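7/31/23

I've spent most of July reading the history of a math club. I mean that literally: a bound history of the Stadness Mathematical Circle, 200 pages, typed by what I'd guess were at least three different typewriters, one of which had given up on the letter e. I bought it from a box outside Kekis Books because it cost less than the coffee I was holding.

The Circle started as a reading group for schoolteachers and one land surveyor. They met every other week above a hardware store and worked through a German book on number theory that only two of them could read. The two who could read it disagreed about what it said. This went on for a year and a half, and the minutes record all of it, down to a vote on whether a certain lemma was true. (It passed, 7 to 4. The lemma is true, so good for democracy.)

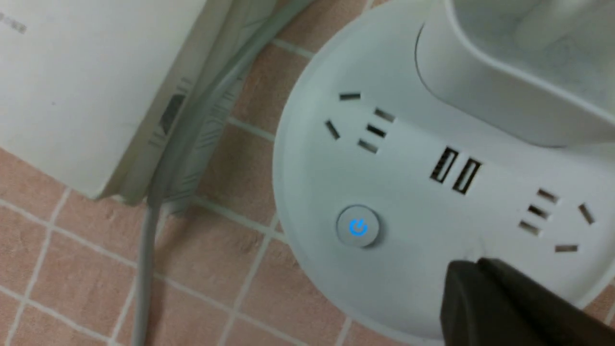 What got me hooked was the membership list. At the start there are 34 names, and you'd expect that to be the high point for a club like this. Then the local college hires its first person with an actual doctorate, and within a few pages the Circle has 75 members and opinions about topology. The surveyor quits in a letter that takes up a page and a half. He says he joined to learn something about circles and triangles and has now sat through three evenings without seeing either one.

I have a lot of sympathy for the surveyor. I took topology in college and got a B minus, and I remember the professor drawing what he called a simple picture, then spending the rest of the hour telling us how the picture was wrong.

The middle of the book is where most people would put it down, I think. There's a long chapter on the Weerasinghe Prize, which the Circle gave out for the best original paper by a member who wasn't paid to do math. The first winner wrote on magic squares. So did the second. The third year's rules added a line saying that papers on magic squares were "welcome but no longer encouraged," and I have been looking for a chance to use that phrase on somebody ever since.

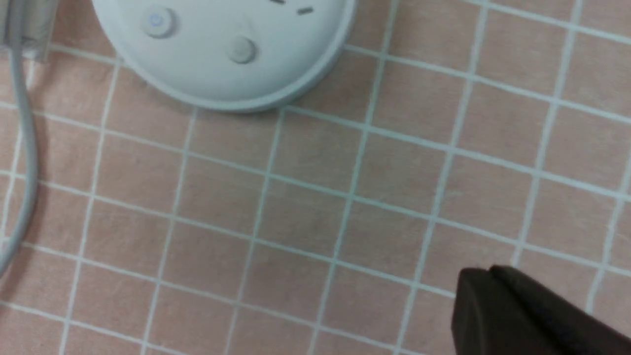 I tried reading the prize papers, which are printed in full at the back. One of them is a way of tiling a rectangle with squares that are all different sizes, and I got out graph paper and lost a whole Saturday to it. My rectangle came out as almost a rectangle. The author says the construction "may be completed by the reader without difficulty." He and I have not met, and it shows.

There's also a feud. Every history like this has one, and it's always about the library. The Circle owned a shelf of journals, and the Eveck Public Library offered to house them, and half the members took this as a kindness and the other half as an invasion. Letters were written. Someone removed volume 12 and kept it for nine years. When it came back there were corrections in the margins, in ink, and the book admits with some pain that the corrections were right.

By the last chapter the college has its own department and its own seminar, and the Circle is down to people who come for the cake. The author is gentle on this point. She says the attendance "settled," like a house does. The final meeting she covers had a talk on continued fractions that ran 70 minutes and ended when the janitor turned the lights off.

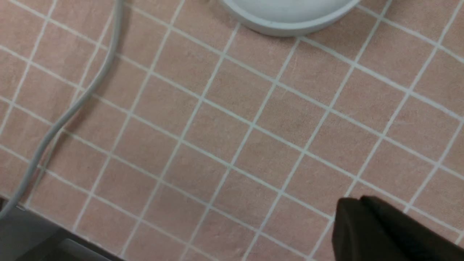 *Pink tiles, white grout.*

I wrote to the college to ask whether the Circle still exists in any form. The math office sent back a very polite note saying they had never heard of it but would I like to be on the mailing list for their fall talks. I said yes. The first one is on topology.

If anybody reading this has a copy of the second volume (the preface promises one, and I've found no sign of it), I'd love to borrow it. I'll send it back in under nine years, and any corrections will be in pencil.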